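When Rosângela Queiroz planned the small-parts cell at Wenunix, the arm was the easy line in the budget. It was the rest that grew - trays, spare fingers, a work surface that can take dirt.

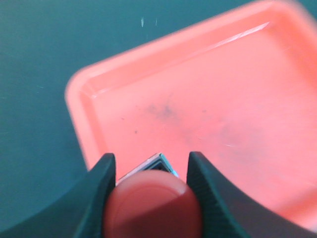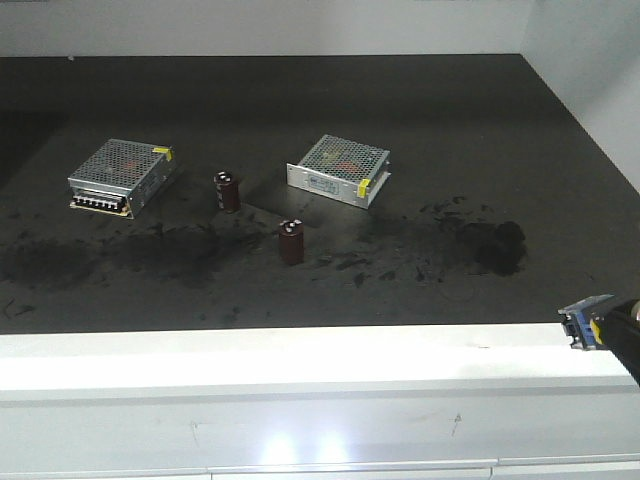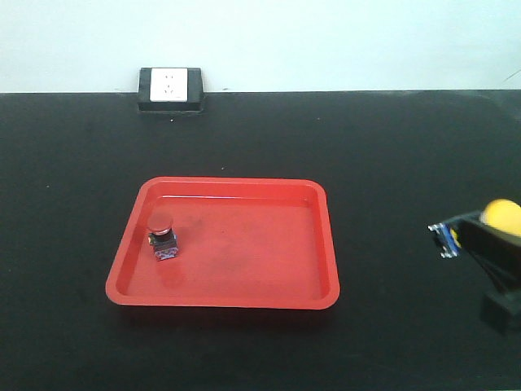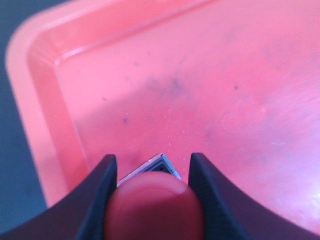 Her first plan had no money for wear. The second one, from September, keeps 1,000 pounds for fingertips and 714 for trays, and it leaves 30 days for trials before the last payment. Afiq Harahap, who signs the orders, wanted 13. They argued for a week, and the longer period stayed in the contract. The next order is for a second set of fingers.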